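Kemillow - a word list for people who write about rooms

Hi! This is the README for Kemillow, a little data set of words and phrases people use when they talk about the rooms they live and work in. I started it because I was translating a rental guide and kept getting stuck on dumb things like what to call the strip of wood under a window. (Is it a sill? A stool? Depends who you ask, and I asked a lot of people.)

There are 317 entries right now. Each one has the term, a plain definition, a region if I know it, and a sentence showing how somebody would really say it. The sentences are mine or Lachlan Ritchie's. He wrote most of the floor and ceiling ones and he's much better at it than I am.

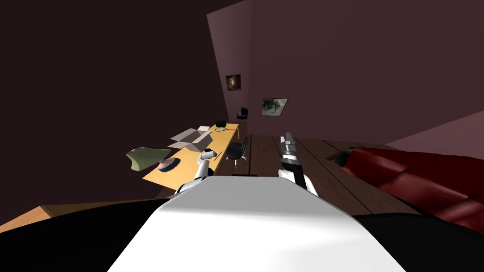

The file is a plain CSV, UTF-8, with commas as separators and double quotes around anything that has a comma inside. Columns are term, meaning, region, sentence, source and notes. Please don't open it in a spreadsheet and save it back without checking the accents - I lost a whole evening to that in August.

What changed in this version (Sep 18, 2024)

I merged in the Jorkach list, so there are 118 new terms, mostly about furniture and storage. A few doubled up with what we had. Where the meanings matched I kept the older entry, and where they didn't I kept both and put a note in the last column. I also threw out 20 entries from the old Brito file that had no source at all. Sorry if your favorite was in there!

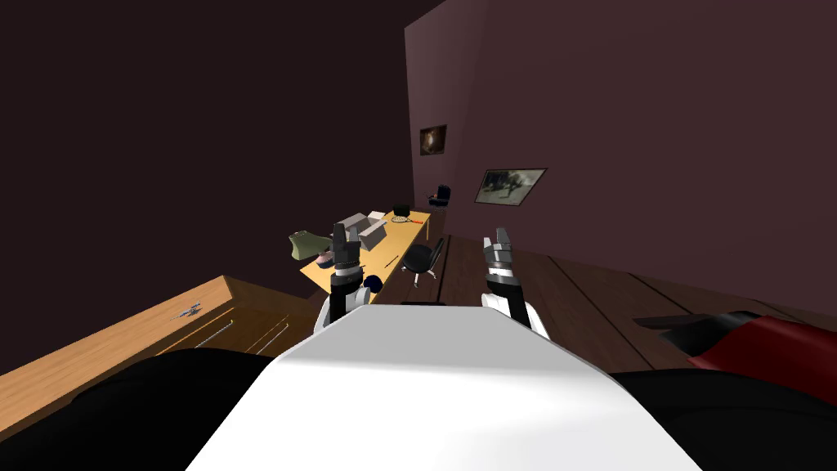 The desk end of the room, with the two arms raised.

Known problems

Color words are a mess. One person's mauve is another person's plum, and I've stopped trying to settle it. The region column is blank a lot of the time, and "Midwest" in there covers way too much ground. Five entries still have British spelling in the sentence column, which I'm leaving alone until I hear back from the people who sent them.
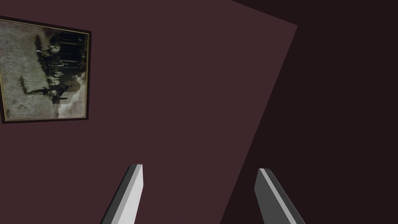 If you want to add words, send me a short file in the same column order, or just paste them in a message and I'll sort it out. Tell me where you heard the word if you remember. "My grandmother said it" is a perfectly good source, I have plenty of those.

License and such

Use it for whatever you like, paid work included. A mention of Kemillow is nice but I won't chase you. The Prekport script in the tools folder turns the CSV into flash cards and has its own license, so read that one separately.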